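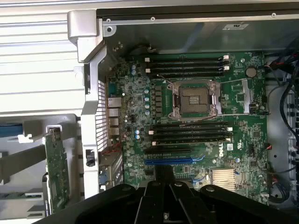
Start with the memory, was the advice from the repair desk at Tondia, and leave the processor until your hands have settled down. The owner of the Bruvbridge workshop laughs when I pass this on. "Well, they'd say that, and I did it their way for years," she tells me, pulling up a second stool. "But I like to have the socket open early, while I'm still fresh and the coffee hasn't worn off!"

She has been taking old desktops apart and putting them back together for 5 years now, and she talks about them the way other people talk about tomatoes.
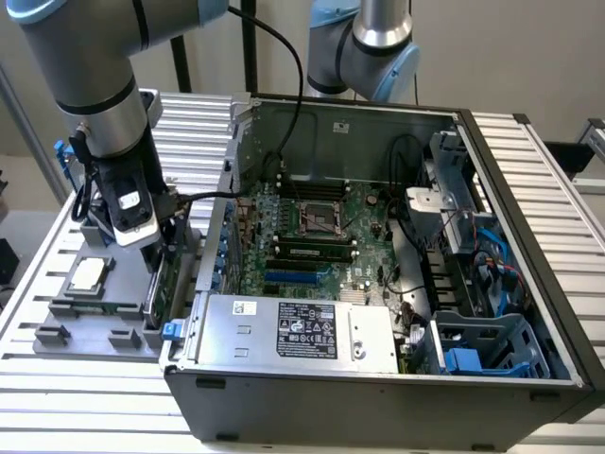

An open Dell-style tower on the bench at Bruvbridge.

"Lay it on its side, get the panel off, and have a good long look before you touch anything," she says. "I love the blue bits (the latches, the clips), because blue is where your fingers go." Her other great subject is trays. A processor, she says, should never be set down on a bare bench, not even for a minute.
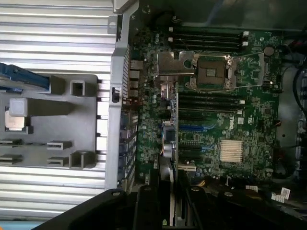

"A proper tray with pockets, that's all I ask for," she goes on. "I once spent 40 minutes on my knees looking for one screw, and I've been a tray person ever since."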